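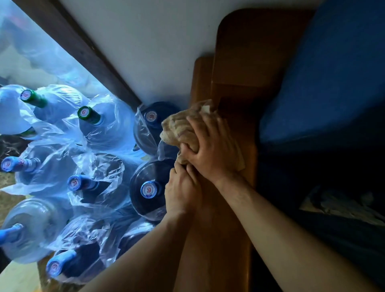 December 8, 2020
Wiping task, Addale notebook

Goal for today was human demos of "wipe the bench frame," head camera only, hands bare, cloth of choice. The cloth of choice was the tan one. The other candidate has gone stiff in a way I don't want to investigate.

Took 46 demos, kept 30. Most of the rejects are mine. I wipe the way I do at home, fast and with my mind elsewhere, and the hand tracker loses the left hand whenever it tucks under the fold. Slowed down after the first batch and the tracks got better. My shoulders got worse.

What seems to matter: right hand flat, fingers spread, pushing down. Left hand holds the lower fold so the cloth doesn't ride up over the wood. If the left lets go, the cloth bunches and the right hand ends up polishing the cloth with the cloth. I did this several times before I noticed, so I can't be too hard on the policy when it does the same.

The water jugs stay where they are. Skasuder wants clutter and I can't think of better clutter. The bags are a headache for depth, all crinkles and window glare, and the point cloud over there looks like a snowstorm. Color is fine. Masking out everything left of the wood helped, but then the left forearm went with it. Put it back.

Retargeting to the Nugroho arms: the grippers have 2 fingers each and no palm, so "press flat" has no obvious translation. Tried mapping palm center to fingertip midpoint. In sim it pokes the rail like someone checking a cake. Will try closing on a wad of cloth and dragging that.

Did a short teleop session afterward for comparison. Same rail, same cloth, Jullard handles. Much slower, and I dropped the cloth behind the blue cushion twice – the arm can't reach down there, I can, so that went in the log as "operator intervention."

Episode 101 is a duplicate upload, delete it.

To do:
– re-label start and end of wipe, I was inconsistent about when the hands "arrive"
– ask for a second cloth, different color
– wrist camera mount still has the February screws in it, replace
– move the session earlier, the window light wanders too much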